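# Off-white cotton pants came out yellow along the folds after storage. Detergent, water, or something else?

**Trinh Tạ**

I have several pairs of cotton twill pants in white and off-white that spend the cold months in a closet. They go in clean. This August I took them out and four pairs had yellow to light brown lines exactly where they had been folded, plus a faint patch at the waistband on one. There is no smell and no sign of insects.

Details that may matter:

- Water is municipal, Huscombe side of the valley. The utility sheet lists hardness at 7 grains per gallon.
- Machine is a front loader, Drilter, older model. No water softener.
- Powder detergent, normal dose, warm cycle, one rinse.
- Stored folded in a cardboard box, on a pine shelf, no liner.

I ran one pair again with a double dose of the same powder and the lines did not change. Before I try chlorine bleach I would like to know what the lines are made of.

---

**Uyên Ông**

Don't use chlorine bleach yet. If any of the twill has spandex in it, bleach will yellow the elastic fiber and you will have a second problem on top of the first. Check the side label for fiber content.

Lines at folds after storage usually come from one of two sources. The first is residue (body oil, detergent, softener) that was colorless when the garment went in and oxidized slowly. The second is contact with acidic material. Ordinary cardboard and unfinished softwood both give off acids and other compounds that discolor cellulose. The outer edge of a fold touches the box wall, so it takes the most exposure. Your description fits either one, and they can occur together.

A simple way to separate them is to look at where the line sits. If it appears only on folds that faced the cardboard, suspect the box. If it also appears on folds buried in the middle of the stack, suspect residue.

Treatment is the same in both cases and is slow:

1. Dissolve oxygen bleach (sodium percarbonate) completely in hot water, at the dose on the package for soaking.
2. Let it cool to the highest temperature the care label allows.
3. Submerge the pants fully. Weigh them down with a plate if they float.
4. Soak overnight, then wash as usual with two rinses.
5. Inspect before drying. Heat makes what is left harder to remove.

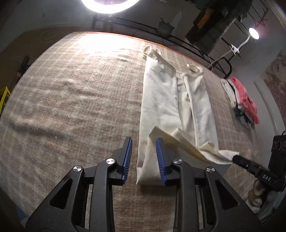 Inspection is the step most people do badly. Artificial light in a laundry room is often too warm to show a pale yellow line, and a white washer lid gives poor contrast. Use daylight and put the garment on something darker or more strongly colored. I spread off-white pants over a brown and beige blanket, and the outline of the cloth is easy to read against it. Turn them over and check the reverse, then open the waistband and look inside. If a line is fainter but still there, repeat the soak with a fresh solution. Old solution has lost most of its oxygen and does very little.

For storage, use an acid-free box or a clean cotton pillowcase, and pad the folds with undyed cotton or acid-free tissue. Refold along different lines partway through the season. Avoid sealed plastic if there is any chance the cloth is damp.

---

**dunbar_well_36**

Could be iron. We had the same color in Wullilden when the main was being flushed, and percarbonate did nothing for it. Get a rust remover made for laundry, test it inside a hem, and don't mix it with any kind of bleach.

---

**Uyên Ông**

Iron is possible but it normally shows as scattered specks or an overall tint. I would not expect it to follow a fold. The warning about mixing is correct: acid rust removers and chlorine bleach together release chlorine gas. If two soaks give no change at all, iron is worth testing for.

---

**Trinh Tạ**

Checked the stack order against the pants. The lines are on all folds, including the ones in the middle, but the outer ones are darker. So probably both causes.

Label says 100% cotton on three pairs. The fourth has 5 percent elastane and that is the one with the waistband patch. I soaked the worst of the all-cotton pairs overnight and the inner lines are gone. The outer ones are lighter and going in again tonight. I have also switched the machine to extra rinse, which adds 36 minutes to the cycle.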